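Review: Sterska two-arm table unit, ten weeks in a catering prep room

25/04/2018

Reviewed by Fadi Yammine, production planning, Hourani contract kitchens

**Unit tested:** Sterska upper-body humanoid, two arms, five-day lease
**Software:** Kusico task editor
**Work:** plating whole fruit for boxed lunches
**Rating:** 3 out of 4 for the hardware, 2 out of 4 for the software

## Background

Our site packs cold lunches for offices and two hospitals. Whole fruit goes onto a plate, the plate goes into a tray, and the tray goes to the sealing line. The job is light and repetitive, and people rotate off it after two hours under the site agreement. We looked at the Sterska after a Brakura pick-and-place cell was quoted to us. The Brakura is faster by a wide margin, but it needs a guard fence and a fixed feeder, and our room has no floor space for either.

The unit was set up in a training room away from the line. All teaching and most of the trial runs were done there with real plates and real fruit. Nothing handled in that room went to customers.

## Setup

Delivery to first motion took one shift. Arm calibration is guided and hard to get wrong. Table height matters more than the manual suggests: with our standard folding tables the elbows came too close to the top on low reaches, and we changed to a lower table on the second day. The unit should ship with a height chart.

Cable routing at the wrists is the weakest part of the mechanical design. The cables leave the wrist in a free loop and hang beside the forearm. We had no failures, but on a shared bench a loop like that will catch on a tray corner sooner or later. A clip or a sleeve would settle it.

## Handling

The fingers close slowly and stop early, which suits soft fruit. Apples and oranges were handled without trouble. Peaches and apricots needed a lower grip limit, set per item in the editor. Grapes on the stem are not practical.

Plates are another matter. A flat dish with a low rim gives the fingers very little to get under, and the pick fails often enough that we stopped trying. A person sets out the plates and the robot fills them. This split was not in the original plan, and it changed the staffing calculation.

Cycle time for one fruit to one plate is slower than a trained packer, and it stays slower. Over a full shift the gap narrows, as the unit does not rotate off.

## Software

The Kusico editor is adequate. Positions are taught by moving the arm or by handheld controller, then named and put in order. Points against it:

- No undo after a position is overwritten.
- Error messages give a joint number and no cause.
- Grip limits are stored per task, so a limit set for peaches has to be entered again in every task that uses peaches.
- User accounts have two levels only. A packer who needs to change a grip limit must be given full rights.

The last point caused the most friction. The packers knew before anyone else when a batch of fruit was too ripe for the current limit, and for the first weeks they had to find a supervisor to change it.

## Effect on the work

No positions were removed, and the lease case did not depend on removing any. What changed was the content of the station. The packer used to place fruit; now the packer sets out plates, rejects bruised fruit, clears stops and keeps the log. Three people moved to this role. Two of them prefer it. The third has asked to go back to the sealing line and has done so - she found watching the arms more tiring than the packing was.

Wrist complaints in the daily log went down at this station. Complaints about standing still went up, and we have added a stool. The role also needed a pay review, as it now includes fault clearing and data entry. That review was late, and I would advise any site to finish it before the unit arrives.

Training took nearly four hours per person, plus a supervised shift. The single-plate exercise is enough to start with: one piece of fruit, one plate between the hands, a clear tabletop around them.

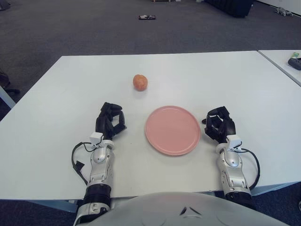

## Verdict

The Sterska is a reasonable choice for a low-volume room where a fenced cell will not fit. Buy it for reach and gentle grip, and do not expect it to handle flat dishes. Budget for a person at the station on every shift.

We have extended the lease to August. Open items with the supplier are a third account level, wrist cable clips and grip limits stored per item. If the account level is not delivered by then, the unit goes back.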